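December, after lunch

Third go at the onion skin dye and I'm finally getting a color I'd put on a scarf. Writing this up before I forget what I did differently (last time I trusted my memory and we all know how that went).

Skins first. Bouchra El Fassi brought in a huge paper sack of yellow onion skins, mostly clean, a few with bits of onion still stuck on that I picked out. Weighed 300 g for this bath. Soaked overnight in tap water, then brought up slowly and held just under a simmer for an hour. It smells like soup for the first half and then like something much worse than soup. Open the window early!

Wool is the Peminetti two-ply, same cone as last time, wound into 12 small skeins and tied loosely in four places. I tied them too tight in the last batch and got pale stripes at every tie, which Bouchra liked and I did not. Scoured with the plain soap, rinsed until the water ran clear, then into the alum. I still had half a bag of the Murniten alum so I used that up. Need to reorder, we're down to dust.

Results so far:

- **Skeins 1–4**, alum only, one hour: warm gold, very even. Best of the lot.
- **Skeins 5–8**, alum, left to cool in the bath overnight: deeper, heading toward rust. Skein 7 has a blotch where it was folded over on itself. Stir more.
- **Skeins 9 and 10**, a pinch of iron at the end: olive, a bit muddy. I pulled them after ten minutes and even that was too long.
- **11 and 12**, no mordant: a sad beige. Kept for comparison.

I put a snip of each on a card and hung the card in the south window with the top half covered in foil. Will check it in 39 days, or whenever I remember – the Clestby order should be out the door by then and I'll have a clear table again.

Side note on the water. Tazi swears by rainwater and keeps telling me our tap is too hard for anything delicate. Maybe so! I tried one skein of the madder in rainwater last summer and it was a touch brighter, but I'd also changed the temperature, so that tells me nothing. Do it properly next time, same pot size, same heat, same everything.

Exhaust bath is saved in the lidded bucket under the sink. Please don't pour it out. There's plenty left in there, I think enough for a pale yellow on silk if I get to it this week.

To do: reorder alum, relabel the iron jar (the marker has rubbed right off and it looks exactly like the cream of tartar), and strain the skins through cloth next time, because I was picking flakes out of wet wool until six. Also find the other thermometer. The one I've been using reads around two degrees high, and I've been correcting in my head, badly.
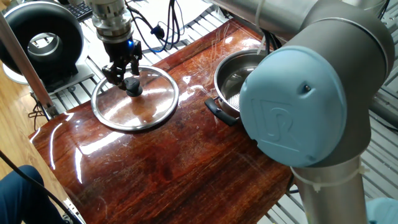
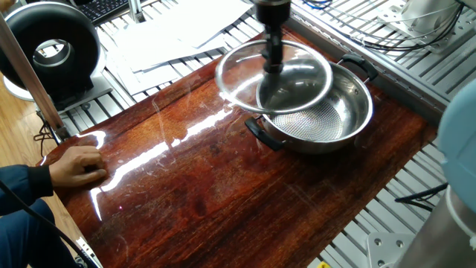 Stainless pot on the glossy red-brown board, both shots.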